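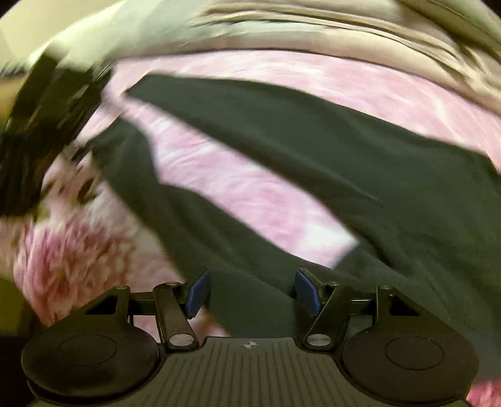 Section 2: Before You Buy

Most planning trouble with hand-held gripper kits comes from pricing the gripper and forgetting everything it will be pointed at. Your Flaltska quote covers hardware. It does not cover beds, bedspreads, clothing, or the person who has to put the clothing back where it was. Budget for laundry work in particular as its own line. A pair of dark green trousers spread across a pink-and-white patterned bedspread is an ordinary task in this line of work, and it needs a good deal more surface than the tabletop most first-time buyers have in mind. Floral bedding is optional, though you will find that every household supplies it free of charge.

Work through the steps below in order. Skipping to step 4 is popular and expensive.

2.1 Working out what you need

1. Write down the tasks you plan to record. "Household stuff" is not a task. "Fold one pair of trousers on a bed" is.

2. For each task, note the surface it happens on and measure it. Leave room for the operator's elbows, which do not appear on any spec sheet.

3. Decide how many operators will work at the same time. Each one needs a complete kit. Sharing a kit between two people sounds thrifty until you pay one of them to watch.

4. Fill in the order sheet at the back of this guide. Send it to Mei-kuen Man in Planning, who will return it with questions. Answer the questions.

Note: Orders received by 7th March ship with the spring batch. Later orders go into the next one, and no amount of underlining the word URGENT has ever moved them.

2.2 Setting the budget

1. Enter $963 per kit for the Guvby wear package: finger pads, fasteners, and carrying case. This is the starter quantity. Pads wear, and cloth work uses them up faster than the boxes-and-cups work shown in the brochure.

2. Set aside 15 percent of the hardware total for spares. If your finance office strikes this line out, keep a copy of the page for later.

3. Add operator training. Allow 5 hours per person before any recording counts toward your target. The first hour is mostly spent chasing a sleeve.

4. Add garments and linens. Buy used where you can. New clothes fold too politely and will give you a flattering idea of your progress.

5. Add storage. The Zornby plan is billed monthly, including the months when you forget you have it.

Caution: Do not order extra kits out of the garment budget. It always looks like the soft spot, and you will end up with a room full of grippers and one shirt.

2.3 Checking the site

1. Visit each room before delivery. Photos sent by the owner tend to be taken from the doorway, on a tidy day.

2. Check the lighting over the working surface. Dark cloth shows its creases poorly under a weak bulb, so price a second lamp for any bedroom.

3. Confirm where the kit will be charged and locked up overnight. "Under the bed" has been tried at the Wongsuwan site. See Returns.

4. Have the site form signed by Sunee Sombatkul before the deposit is paid. The deposit is not refundable. The form is one page long.

Continue to Section 3, Unpacking.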